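## 4. Data and Setting

### 4.1 Court records

The case files come from the county court at Nidstead, which hears all felony matters for the city and the four townships around it. We asked for every closed case in which the lead charge was a weapons possession offense and the defendant had at least one earlier felony conviction. The clerk's office returned 1,050 files. Of these, 19 were sealed after we made the request and were dropped.

Each file holds the complaint, the charging document, the custody log, any motions and rulings, and the judgment. Police reports are attached in most files but not all. Where the report was missing, we took the arrest time and place from the complaint. We did not use news coverage to fill gaps, even in the handful of cases that were widely reported, as the accounts often gave a different charge from the one finally tried.

### 4.2 Coding the path of a case

Two coders read each file and recorded the date of every step from arrest to judgment. A step was counted only if a signed or stamped paper supported it. Many of the files mention plea talks in passing, in a cover letter or a note on a scheduling form, and these were left out. The coding sheet also records whether the defendant was held before trial, whether the attorney was appointed or retained, and whether the weapon was tested by a laboratory.

The same two coders worked on all files. They trained on cases from the Prarora district, which is not part of this study, until they agreed on the order of steps in a full batch. Disagreements after that point were settled by rereading the paper together. 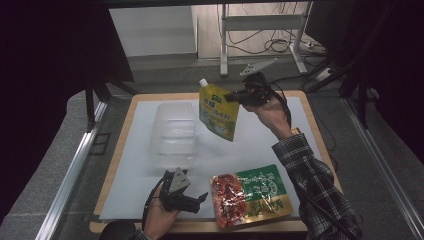
*Figure 3. Drink pouch held in the jaws of a hand-held gripper over a bordered work surface.*

### 4.3 Evidence handling

Evidence logs were coded separately from the court papers. In Nidstead, seized items are entered at the police property room and given a number, and that number should appear on every later form. We traced the number from intake to the exhibit list. A log was marked complete if each transfer had a date, a time, and the initials of both the person giving up the item and the person taking it. A log with one or more blank fields was marked incomplete, even if the blank was minor.

The property room changed its record system partway through the study period. Older logs are handwritten on carbon forms. Newer ones are printed from the Cirkell system, which will not close an entry until the date and time are filled in but does allow the initials to be left blank. Complete logs from the two periods are therefore comparable, while incomplete logs are not, and we report them apart in Section 5. Carbon copies that could not be read by either coder were treated as missing.

### 4.4 Trial sample

Most cases ended in a plea. For the analysis of motions to suppress, we drew a random sample of 600 files from those that remained after the sealed cases were removed, without regard to how the case ended. Sampling was needed because the motion papers are long and had to be read in full. Each motion was coded for the ground raised, the length of the hearing, and the ruling. When a defendant filed more than one motion on the same ground, only the last was kept.

Cases with several defendants raised a further problem. A single stop can lead to charges against everyone in a car, and the rulings in those cases are not independent. We grouped such files by complaint number and clustered the standard errors on the group.

### 4.5 Limits of the records

The files say little about what happened before the arrest. Reports from the Naciri Street station are shorter than those from the other 2 stations and often leave out the reason for the stop. Results that depend on this field are given with and without that station.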